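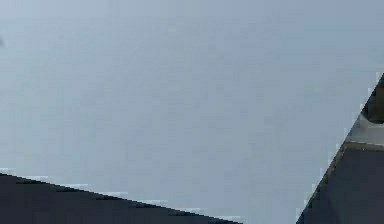

バスケットボール用品の家庭での手入れと保管

更新日：2025-12-01

対象は、屋内用の天然皮革・人工皮革ボール、屋外用ゴムボール、シューズ、ユニフォーム、サポーター類、空気入れ、室内用ミニゴールである。体育館の備品管理とは条件が異なり、収納場所が狭いこと、洗濯機や洗面所を他の用途と共用していることを前提に書いた。製品に付属の取扱説明がある場合はそちらを優先する。

1. ボールの空気圧

適正圧はバルブ付近に印字されている。手元の7号球では下限が7psiで、家で保管するあいだは下限に合わせ、使う前日に足している。印字が摩耗して読めない場合は落下試験で代用する。ボールの下端を目の高さに合わせて硬い床に落とし、跳ね返りの上端が腰のあたりに来ればおおむね使える。胸まで戻るものは入れすぎである。落下試験は床材の影響が大きく、畳やクッションフロアの上では判定できない。

圧力計は、空気入れに組み込まれたものより独立型のほうが読み取りやすい。当方はZoneroの型番2241を使っている。針を刺した瞬間に少量の空気が抜けるので、測定を繰り返すと値が下がっていく。測るのは一回、補充後にもう一回までとする。

寒い車内に置いていたボールは内圧が下がって見える。室温に戻してから測ること。冷えた状態で規定値まで入れ、そのまま暖房の効いた体育館に持ち込むと、入れすぎの状態になる。逆に、8月の車のトランクに入れっぱなしにしたボールは、圧が上がるだけでなく表皮の接着が浮く。浮いた部分は指で押すとわずかに沈むので、パネルの継ぎ目に沿って確認する。一度浮いた接着は家庭では直しにくい。瞬間接着剤は硬化後に段差になり、ドリブルの軌道が変わる。

2. 注入針の扱い

針折れと中袋の破損は、ほとんどが次のどちらかで起きる。

・針を乾いたまま刺す
・空気入れを付けたまま針をこじる

針にはグリセリンかシリコーン系の潤滑剤をごく薄く塗る。水で濡らすだけでも入るが、金属針は後で錆びる。食用油と機械油はバルブのゴムを膨潤させるため使わない。唾液で濡らす人もいるが、勧めない。

刺すときはボールを床に置いて足の内側で挟み、バルブを真上に向け、針を垂直に押す。途中で抵抗が急に増えたら、いったん抜いて角度を見直す。ホース付きの空気入れであれば、ポンプの揺れが針に伝わらないので失敗が減る。Jarmanの短いホースは先端のねじが標準的な針に合うが、付け根の樹脂が割れやすい。予備を持っておくとよい。

針は使い終わったら拭き、小さなチャック袋に入れて空気入れの筒に輪ゴムで留める。裸のままバッグに入れると高い確率で曲がる。曲がった針をまっすぐに戻して使うのはやめる。戻した箇所から折れ、先端が中袋に落ちる。

3. 空気漏れの確認

空気を規定値まで入れ、バルブの上に薄めた食器用洗剤を一滴置く。泡が出続ける場合はバルブの漏れで、潤滑剤を差して針を数回抜き差しすると止まることがある。泡が出ないのに翌日には柔らかくなっているなら、中袋の漏れを疑う。

中袋の漏れを探すために浴槽へ沈める方法は、ゴムボールに限る。皮革系は水を吸い、乾くときに縮んで真円が崩れる。皮革系の場合は継ぎ目に洗剤液を綿棒で少しずつ塗り、確認後すぐ拭き取る。

漏れの程度を記録しておくと買い替えの判断がしやすい。手順としては、室温で規定値まで入れ、触らずに14日置いて再測定する。この期間で下限を割るなら、練習のたびに補充することになる。補充の手間を許容できるかどうかは使用頻度による。

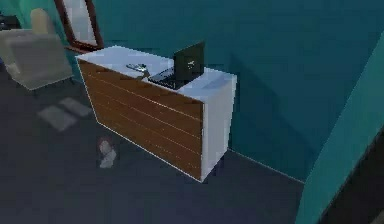 4. 表皮の清掃

人工皮革：固く絞った布で全体を拭き、続けて乾いた布で拭く。溝に入った埃は柔らかい歯ブラシで、溝の向きに沿って掻き出す。黒ずみが残る場合は中性洗剤を水で十分に薄め、布に含ませて部分的に使う。洗剤を直接ボールに垂らさない。洗剤分が残ると表面が滑り、拭き残しのある面だけ手触りが変わる。

天然皮革：水拭きもなるべく避ける。乾いた布での拭き取りを基本とし、汚れがひどい場合のみ専用クリーナーを使う。革靴用のクリームは油分が多く、床に跡が付くため使わない。新品の天然皮革は表面が滑るが、これは使い込みで解消するもので、紙やすりで荒らすのは論外である。

ゴム：水洗い可。砂が付いたまま布でこすると表面の凹凸が早く削れるため、先に流水で砂を落とす。洗った後は日陰で乾かす。バルブのくぼみに溜まった水は、ティッシュの角を差し込んで吸わせる。

アルコールの除菌シートは、どの素材にも常用しない。体育館の規則で使用が必須の場合は、使用後に水拭き（天然皮革は乾拭き）を加える。メラミンスポンジは研磨材と同じ働きをするので、印字もシボも消える。

5. ボールの保管

避ける場所は、直射日光の当たる窓際、暖房器具の近く、車内、湿気のこもる床下収納である。押し入れに入れる場合は下段の奥を避け、扉側に置く。

長く同じ向きで置くと、接地面がわずかに平らになる。数週間使わないときは、通りがかりに転がして向きを変える程度でよい。専用の台は必須ではなく、ガムテープの芯、植木鉢の受け皿、丸めたタオルで代用できる。受け皿は縁の鋭くないものを選ぶ。ネット袋に入れて吊るす方法は場所を取らないが、細い紐では表皮に筋が残る。幅のある紐のものを使い、空気は少し抜いておく。

シーズンオフに空気を完全に抜くのは誤りである。中袋どうしが折れて貼り付き、次に膨らませたときに折り目から漏れる。少し柔らかいと感じる程度で止める。

6. シューズ

帰宅後すぐに行う作業は、靴紐を緩める、中敷きを抜く、口を広げて風の通る場所に置く、の順である。新聞紙を詰める場合は、一晩置いたら取り出す。湿った新聞紙を入れ続けると臭いの原因になる。乾燥剤は併用してよいが、靴用以外の塩化カルシウム系は、液が漏れると革を傷めるため不可。

靴底の埃は、滑りの原因として最も多い。濡らして絞った布で土踏まずから爪先へ拭き、溝の埃は歯ブラシで出す。乾いてから手のひらを当て、引っかかりが戻っているかを見る。引っかかりが戻らない場合は底が硬化している可能性があり、清掃では改善しない。Vundarixの滑り止めシートは粘着面に靴底を踏み付けて埃を取る方式で、効果は試合中の一時的なものと考えたほうがよい。粘着剤が靴底に残ったら、ぬるま湯で湿らせた布で拭く。

洗濯機での丸洗いは、接着部とクッション材の両方に負担がかかる。中敷きと靴紐だけを外して手洗いし、本体は布で拭く。どうしても洗う場合は脱水を省き、乾燥機は使わない。ドライヤーの温風も同じ理由で避ける。

重量の変化は、乾き具合を見る目安になる。乾いた状態で中敷きを含まない片足を台所用のはかりに載せ、値を靴箱の内側に書いておく。濡れた後に同じ値まで戻っていれば、内部まで乾いたと判断してよい。はかりには必ずラップか紙を敷く。

7. ユニフォームと練習着

昇華プリントのものは通常の洗濯でよい。圧着プリントの番号や名前は熱と摩擦で端から剥がれるため、裏返してネットに入れ、他の衣類と詰め込まない。柔軟剤は吸汗加工の働きを落とす。臭いが残る場合は、柔軟剤をやめて酸素系漂白剤の浸け置きに替える。塩素系は色が抜けるうえ、ポリウレタンを含む生地を劣化させる。

剥がれかけた番号は、裏に薄い当て布をし、表にクッキングシートを載せて低温のアイロンで押さえる。滑らせず、真上から押して離す。冷めるまで触らない。接着剤が残っていない場合はこの方法では付かない。布用の接着剤を使うなら、乾くと硬くなるものを避け、伸縮性の表示があるものを選ぶ。

血液の汚れは水で落とす。湯を使うと固着する。床のワックスによる黒い筋は、食器用洗剤を原液で少量付け、裏に布を当てて叩く。こすると毛羽立つ。

膝や肘のサポーターは、面ファスナーを閉じてから洗う。開いたままだと、同じネットに入れた練習着の表面を引っかける。面ファスナーに絡んだ糸くずは、乾いた状態で目の細かい金属の櫛を使うと取れる。

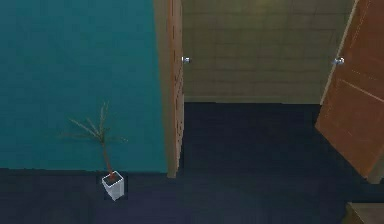

8. 室内用ミニゴール

扉の上端に掛ける形式では、フックの内寸と扉の厚みを先に測る。内寸に余裕がありすぎるとシュートのたびにゴールが揺れ、扉の塗装に擦り傷が付く。隙間は厚手のフェルトで埋める。発泡ゴムのシートは、長期間の圧迫で塗装に色移りすることがあるため、間に紙を一枚挟む。

フックの厚みで扉が閉まりにくくなる場合、無理に閉めると上枠がへこむ。上枠との隙間に厚紙を重ねて差し込み、何枚入るかを見れば、取り付け前に可否が分かる。賃貸では特に先に確認しておく。

吸盤式は、貼る面と吸盤の両方を脱脂してから付ける。壁紙には付かない。ガラスには付くが、ボールの当たる位置を考えると窓への取り付けは避ける。

Flundbridgeの卓上型を使った際の記録では、連続してシュートを当てたところ、197回目でリングの根元のねじが緩んだ。ねじに緩み止めを塗るか、使うたびに増し締めする。樹脂製の背板に溶剤系の緩み止めが触れると割れが入るため、金属どうしの箇所に限って使う。

音の対策としては、ボールを発泡素材のものに替えるのが最も効く。背板の裏にフェルトを貼る方法は衝突音の高い成分を抑えるが、扉そのものの鳴りには効かない。扉の鳴りはラッチのがたつきが主なので、受け側の金具に薄いフェルトを貼る。貼りすぎると扉が閉まらなくなる。

9. 道具袋

ボール、シューズ、濡れた衣類は互いに分ける。特にシューズの底とボールを直接触れさせない。ゴム底の色が人工皮革に移ると、家庭では落とせない。仕切りのない袋では、シューズを使い古しの枕カバーに入れる。ビニール袋は持ち帰りの間だけにして、家に着いたら出す。

袋の底に溜まった砂と埃は、裏返してから粘着ローラーで取る。掃除機で吸う場合は、生地が吸い付かないよう口に古いストッキングをかぶせる。ファスナーが渋いときは、鉛筆の芯を務歯にこすり付けてから数回開閉し、余分な粉を拭く。白い袋では粉が目立つので、ろうそくに替える。

10. 補足と訂正

以前の版では、注入針の潤滑にワセリンを挙げていた。Dwight Girard氏から、ワセリンは石油系であり、天然ゴムのバルブには不適ではないかとの指摘があった。手元の古いバルブを確かめたところ表面がべたついていたため、第2節の記述をグリセリンとシリコーン系に改めた。べたつきの原因がワセリンだけとは断定できないが、避けておくほうが無難である。

第3節の洗剤液の濃さについて問い合わせがあった。厳密な比率は不要で、コップの水に洗剤を一滴か二滴落とし、泡が立てば足りる。濃すぎると液自体の泡と漏れの泡が見分けにくい。

ボールの表皮に油性ペンで書いた名前を消す方法は、まだ見つかっていない。除光液は表皮を溶かす。消しゴムは印字の端が薄くなる程度にとどまった。譲り受けたボールの場合は、上から書き直さず、バルブの脇の余白に新しい名前を小さく書いている。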